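Apr 16, 2020
To: Selma Đorđević
From: Ekrem Yaman
Re: Erkness – demonstration gathering, progress to date

Selma, short one this time. Numbers first, then the bits that need a decision from you.

## Where we are

616 demos accepted against the target of 1000. All in simulation, all teleoperated, no scripted ones in the set. Another 40 sitting in the review queue – haven't looked at them properly yet, so not counted.

Living room layout is now the main one. Two arms, both grippers start open, small round side table with a few little items on top. Operators drive from the head view, which is tilted a fair way, and new people take a while to get their bearings. 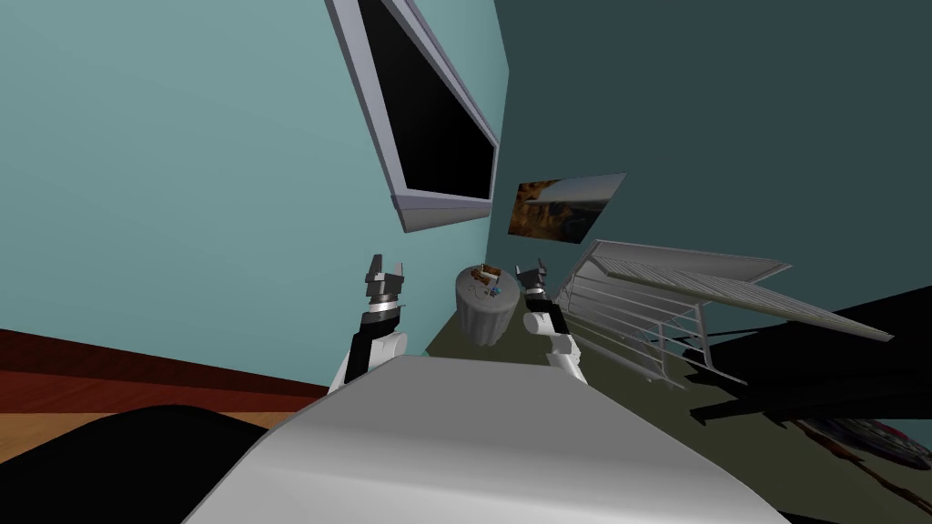 ## What's gone well

- Episode length has come down since we rewrote the operator notes. Less dithering before the first reach.
- Reset script is stable. Was crashing on the Kocabaş workstation, fixed with a driver rollback.
- Labels now checked at save time, so no more episodes with a blank task name.

## What hasn't

- Wrist views. Close in they show very little of the room, and operators lose track of which way the arm is facing. Approaches get redone over and over. Every retry is kept in the log but we trim them before training, and the triming is slow manual work.
- Colour variation is thin. Walls and floors need more randomising or the policy will just learn the backdrop.
- Vendgate storage is nearly full. I've moved the rejected episodes off but that only buys us a bit of time.

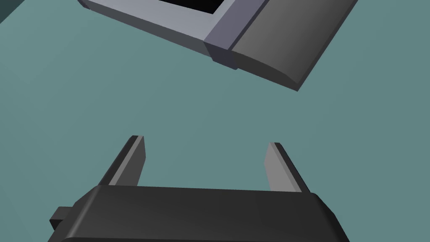
*Wrist view, gripper open, grey object ahead of the fingers.*

## Spend

On budget for operator hours. Over on storage, under on travel (obviously). Bromico invoice still outstanding, have chased them twice.

## Need from you

1. OK to extend the 2 part-time operators to the end of August.
2. A yes or no on the extra storage. Quote is in the shared folder.
3. Whether the evaluation set counts toward the 1000. I've assumed it dosen't.

Next report will have the first training results in it.

Ekrem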